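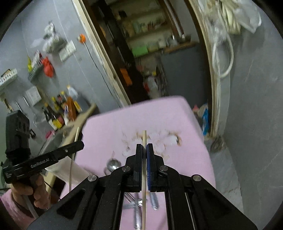

Brolura Site Services – Franchise Support Team

How to check a cleaning quote before you sign

Most office cleaning quotes are written to be compared on price, and that suits whoever left the most out. I have read a lot of them, some of ours included, and I would start from the assumption that something is missing.

1. Find the hours. A monthly figure with no hours behind it tells you very little. Ask how many people will come, on which evenings, and for how long. If the reply is "we price by outcome", ask again.

2. Do the sum yourself. One quote Kavitha Reddy passed to me covered 1,000 square metres of carpet, two kitchens and four toilets, all in a single hour a night. You can empty the bins in that time. I doubt you can do much else.

3. Read the word "periodic". It usually sits next to windows, high dusting and carpet cleaning. Get it changed to a month. "Carpets in November" can be checked. "Carpets periodically" can't.

4. Ask who buys the consumables. Paper towels, soap and bin liners are often charged on top, and a cheap contract can stop being cheap by the second invoice.

5. Be wary of the checklist. A form with 20 ticks on it proves that someone owned a pen. Choose three spots (behind the kitchen taps, the top of a door frame, the skirting in the meeting room) and look at them yourself on a different day each week.

6. Ask for a reference you can ring. Awards and star ratings are fine, but I'd want a customer with a building like yours who has been with the firm longer than a year. Ask them what happens when the regular cleaner is ill.

7. Look at the notice period before the price. Some contracts renew themselves unless you write in well ahead. If you can't leave within a month or two, I'd push for a trial period in writing.

"Green" products deserve a question too. Ask for the product names and the safety sheets. A firm that really uses them will have both to hand.

Dariusz Ostrowski, Franchise Support
Last updated 29 Aug 2019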